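Wall Mirror and Glass Decor Safety Check
Tukcombe showroom and rental apartments, January
Checked by: Azadeh Pakzad
Comments added by: Rochelle Nguyen-Tran

Use one sheet per room. Mark each line OK, FIX or N/A and write a comment for anything marked FIX.

1. Weight of mirror matches rating of hooks
OK. The Hashemi round mirror in the hall weighs 11 kg and hangs on two hooks rated at 30 kg each.

2. Wall type known before drilling
FIX. The bedroom wall is drywall with no stud behind the left hook. Move the hook or fit a toggle anchor.
RNT: Toggle anchors are in the stock room, second shelf.

3. Hanging wire free of fraying and rust
OK in hall and bedroom. The wire on the driftwood mirror has two broken strands at the right ring. Replace it before the mirror goes back up.

4. Safety film on the back of the glass
OK on all Usari pieces. Could not check the bathroom mirror because it is glued to the tile.
RNT: Mark the bathroom N/A and ask the installer for the paperwork.

5. Edges and corners
FIX. Small chip at the bottom corner of the leaning mirror in the living room. Tape it for now. No guests in that room until the glass is swapped. 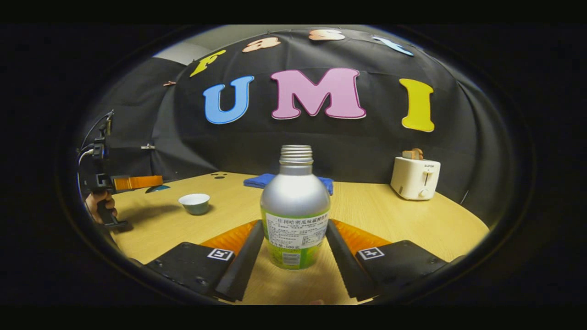
6. Leaning mirrors fixed at the top
FIX. The living room mirror is 100 cm wide and has one strap, which is loose. It needs a strap on each side, screwed to the wall and pulled tight.
RNT: Agreed. Same problem last year. Please use the metal brackets this time.

7. Sunlight
Check at 4 p.m., when the sun is low. The concave mirror by the window throws a bright spot on the curtain. Moved it to the opposite wall and checked again. OK.

8. Lighted mirrors
Nullunix model in the dressing area: cord not pinched, switch works, no buzzing. Plug is behind the dresser and hard to reach. Marked OK, but an outlet on the other side would be better.

9. Clearance over beds and sofas
OK. Nothing heavier than a small print hangs above a headboard.

Still open: items 2, 3, 5 and 6. Rochelle signs off once the new strap and glass are in.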